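작업노트 / CPU 장착·탈착
2023년 6월 22일

인쇄 | 이메일로 보내기

오전. 어제 못 끝낸 소켓 작업부터. 연습용 보드랑 실물 보드 둘 다 같은 작업대에서 진행. 순서는 연습용 먼저, 손에 익으면 실물로. Indley 쪽 절차서는 반대로 적혀 있는데 무시함 (실물 핀 휘면 답 없음. 2월에 한 번 당했음).

연습용은 회색 판에 CPU 자리랑 회색 블록 몇 개, 짧은 슬롯 정도만 잡아놓은 단순한 물건. ㄴ자 브래킷 두 개가 대각선으로 마주보고 CPU를 잡아주는 방식이라 레버도 프레임도 없음. 방향 맞추는 연습용으로는 충분. 단 브래킷 쪽으로 밀어붙이면 모서리가 걸림. 위에서 곧게 내려야 함. 비스듬히 넣고 나중에 맞추려고 하면 꼭 한쪽이 뜬다.

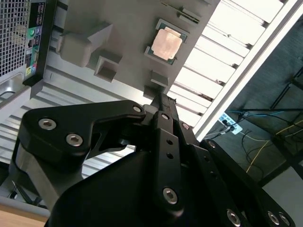
판 고정 문제 아직 그대로. 흰색 살대 바닥 위에 그냥 올려두니까 힘 주면 돌아감. 미끄럼 방지 시트 잘라서 밑에 깔아볼 것. Vostwood에서 온 시트 남은 거 서랍 두번째 칸에 있음. 두꺼우면 판 높이가 달라지니까 얇은 걸로. 양면테이프는 쓰지 말기, 지난번에 떼다가 판 긁었음.

Fikri Goh 의견: 연습용 판에도 1번 핀 표시 삼각형을 그려놓자고. 찬성. 지금은 매번 방향을 기억으로 맞추고 있어서 교대하면 헷갈림. 유성펜 말고 스티커로. 유성펜은 닦을 때 번짐.

점심 전에 재료 확인:
- 서멀 제거용 천: 부족. 주문 넣어야 함
- 이소프로필: 반 통
- 정전기 손목띠: 2개 중 하나 클립 헐거움, 교체 요청
- 소켓 보호 커버: 어디 뒀는지 모르겠음. 찾으면 노란 상자에 넣어주세요

오후. 실물 보드. 케이스에 들어있는 채로 작업. 꺼내서 하면 편한데 다시 넣는 시간이 아깝고, 어차피 현장에서는 케이스 안에서 해야 되니까. 케이스 번호 687, 장부에는 1,803으로 잘못 올라가 있어서 수정함. 1,803은 Clarosstead로 보낸 거. 혹시 라벨 새로 뽑은 사람 있으면 버려주세요.

소켓 순서 다시 적어둠 (매번 누가 물어봐서):
1) 레버 살짝 눌러서 옆으로 빼고 끝까지 젖힘
2) 고정 프레임 들어올림. 손 떼도 서 있는지 확인
3) CPU는 양옆 기판 가장자리만. 금속 뚜껑 위 누르지 말것
4) 홈 맞춰 내려놓기. 힘 들어가면 틀린 거임
5) 프레임 내리고 레버 걸기. 이 때만 뻑뻑한 게 정상

케이블이 문제. 보드 위쪽 가장자리로 검은 케이블이 잔뜩 넘어와 있어서 프레임 들어올릴 때 신경 쓰임. 타이로 묶으려다가 헤더 쪽이 당겨져서 관둠. 벨크로로 느슨하게 모아서 위로 젖혀두는 걸로. 타이 쓴 케이스들은 나중에 하나씩 풀어야 될듯...
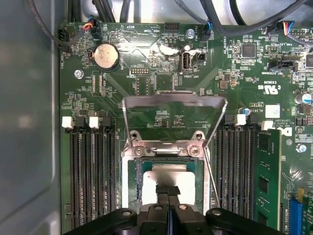
메모리는 오늘 손 안 댐. 왼쪽 슬롯 네 개는 비어있고 오른쪽 맨 끝에 하나 꽂혀 있는 상태로 시작, 그대로 둘 것. 다음 주에 탈착 연습할 때 흰색 래치 슬롯하고 검은색 래치 슬롯 구분해서 기록해야 함. 작년 양식에는 그 칸이 없음. 양식 고치는 김에 "작업자" 칸도 넓혀주세요 이름이 안 들어가요.

Kalogeropoulos 쪽 견적 회신 옴. 소켓 프레임 교체 부품 묶음이 1,920. 생각보다 비쌈. 낱개로 되는지 다시 물어봄. 안 되면 폐보드에서 떼어 쓰는 방향으로. 폐보드 쓰려면 나사 규격부터 확인할 것, 힌지 쪽 나사가 보드마다 달라서 섞이면 골치아픔. 나사는 뺀 자리 그대로 자석판에 꽂아두기. 종이컵 금지!!

조명도 손봐야 됨. 케이스 금속면이 너무 번쩍거려서 소켓 홈이 안 보임. 스탠드를 뒤로 빼니까 좀 나은데 그럼 이번엔 손 그림자가 생김. 천장등만 켜고 한번 해볼것. 종이로 갓 씌우는 건 열 때문에 안됨.

할 일
- 판 밑에 시트 깔기 (나)
- 방향 표시 스티커 (Fikri)
- 손목띠 클립
- 천 주문, 저번이랑 같은 걸로. 보풀 나는 거 말고
- 기록 양식에 래치 색 칸 추가
- 폐보드 상자 정리. 앞면에 적힌 거랑 내용물이 하나도 안 맞슴

퇴근 전에 소켓 레버 걸었는지 꼭 보고 갈 것. 프레임 열린 채로 두면 먼지도 먼지지만 케이스 옆판 닫다가 걸린다. 커버 못 찾으면 일단 빈 CPU 트레이라도 덮어두기. 작업대 위 드라이버는 제자리로, 짧은 건 케이스 작업하는 사람이 우선.

인쇄 | 이메일로 보내기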